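Karneo opens garment-folding cell at Meltport to outside maintenance teams

Meltport - Karneo has published the set-up and care routine for Pero, its two-armed garment-folding cell, and will train customers' own staff to carry it out from January.

Pero has been running at the company's Meltport workshop since 2019. Until now, any work on the arms or grippers was booked through a Karneo engineer. Under the new arrangement, a site technician can do the routine jobs and call Karneo only for faults in the drives or the control cabinet.

The routine starts with the table. The technician wipes down the white top, checks that it is level and runs both arms to their home positions. The gripper fingers are then inspected for wear and cleaned of lint.
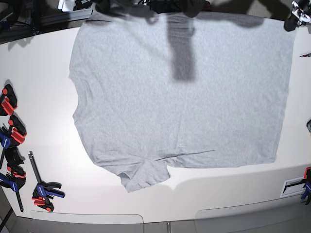 After that comes a test with a plain short-sleeved T-shirt. Grip force is set on a single layer of cloth first, then on a folded edge, and the cell must complete 6 folds in a row before it goes back into use. If a finger drops the cloth, the pads are changed and the test is run again from the start.

"Most of the calls we had were for lint or worn pads," said Reginald Haddad, service manager at Karneo. "A technician on site can sort that out before lunch - they don't need to wait for us."

Yazzie, which supplies the replacement finger pads, will stock them under part number 2306. Pads already fitted to older cells, part number 952, can stay in place until they wear out.

Training takes place at the Meltport workshop and starts at 9 am. Sites with a Pero cell can book through their usual Karneo contact.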